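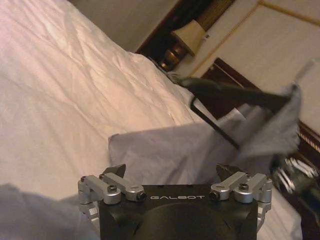 White cover, grey cloth. Bed still to be straightened.

Back bedroom, changeover day

Posted 5/26/22

Quick one tonight, I've been on my feet since breakfast. A few people asked how the Badham place is coming along so this page is for the bedding and not much else. Kitchen gets its own page when I've caught up on sleep.

The cover
White, goes with everything, creases if you look at it sideways. Big soft folds running up toward the dark furniture at the back. I'll pull it flat from the far side first and work round. Ironing it — no. Tried that in December, 40 minutes gone and you couldn't tell by supper.

The colour
Looks a bit pinkish up one end and a cooler grey-white down the other. Same cover, just the light. Worth knowing if your trying to match pillowcases, take one to the window before you cut the tags off.

The grey cloth
Paler than I'd call grey really, there's some lavender in it. Lying loose across the bed, a bit crumpled, one corner turned up in a little point. The near edge has a fairly straight fold so that's the edge I'd start from. Halves, halves again, then over the foot of the bed. Orest likes it in thirds. Orest can come and do it then.

Where things came from
Bedding is mostly Flosar, ordered in one go, 600 dollars for the lot with delivery. The Laltel sets were cheaper but the fitted sheets ran short at the corners and I sent them back. Spare blankets are from Tkachenko, theyre heavy, lovely in winter, a pain to wash.

Wash notes, mostly for Lev
Whites at 60, on their own. Greys at 40, inside out, no softener. Dryer for 15 minutes and then out on the line if it's not raining. Please don't leave them in the basket overnight again.

Still to do
Pillowcases. Second blanket for the cupboard. Lamp for the left side, the old one buzzes. Find the good clothes brush, dark furniture shows every bit of lint off the white.

Thanks to Lev Polishchuk and Orest Stelmakh for carrying the mattress up the stairs — twice, my fault, wrong room. More photos on the weekend if the hallway paint is dry.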